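Pivar Tabletop Arm: Demonstration Days at Grernach

Home > Equipment > Arms and Grippers > Pivar > Book a Demonstration

The Pivar is a tabletop arm with a two-finger gripper and a small camera at the wrist. It sets tables, clears tables, and moves crockery between the two all day without once asking when lunch is. You can read the spec sheet at home, or you can come to Grernach and watch it handle a cup and a plate, which takes longer but comes with coffee.

What you'll see

Demonstrations run every Monday at the Grernach showroom, starting at 10 a.m. Roxana Onu runs the morning session. She has dropped more cups than the arm has and will tell you so before you ask. The arm works with ordinary household pieces, the kind that have been through a few dishwashers. We used to put out a matching set from a catalog, and visitors kept asking what would happen with real dishes. Fair enough.

The session covers picking up a cup by the rim, carrying it over a plate, setting it down, and doing it again after somebody has moved the plate. Somebody will be you, if you like. Visitors tend to start with a polite nudge and get meaner as the morning goes on.

After the break, Odette Masson takes over for setup and teaching. She'll show you how to guide the arm through a new task by hand and how to check the wrist camera view on the monitor. Expect the first try to look clumsy. Hers do too, and she wrote the manual.

Bring your own dishes

You may bring up to 5 pieces for the arm to try. Cups, mugs, saucers, and side plates all work well. Please leave the wedding china at home. We have insurance, but we don't have your grandmother.

Very thin stemware needs the Fluler soft finger pads, sold separately. Ask when you book and we'll have a pair fitted.

The short specs

Model: Pivar 604
Gripper: two-finger, parallel
Camera: wrist-mounted, color
Mounting: bench clamp or fixed plate
Power: standard wall outlet
Controller: Jenkins desktop unit, included
Noise: quieter than the showroom refrigerator, which we are looking into

What it won't do

It won't wash anything. It won't load a dishwasher it hasn't been taught. It has no opinion on which way the forks go, and visitors who do are asked to settle the matter in the parking lot.

Booking and cost

A morning visit is free. A private half day, with the bench to yourselves and both Roxana and Odette on hand, costs $200, and we take that off the price if you order an arm. Private sessions fill up early in December, when every budget holder in the state remembers there is money left.

Groups larger than the showroom bench can handle will be split into 2 sessions. Wear flat shoes, tie back long hair, and keep your sleeves out of the gripper's way. Parking is behind the building, next to the tile shop. Their spaces are the nicer ones. Please don't use them.

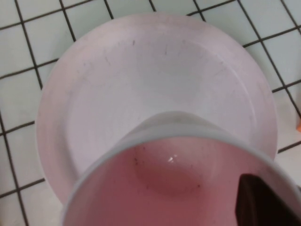

Can I try teaching the arm myself during a free morning visit?
Anyone who stays for Odette's part of the session gets a turn at guiding the arm by hand. Put your name on the sheet when you arrive, and allow extra time if the group is large.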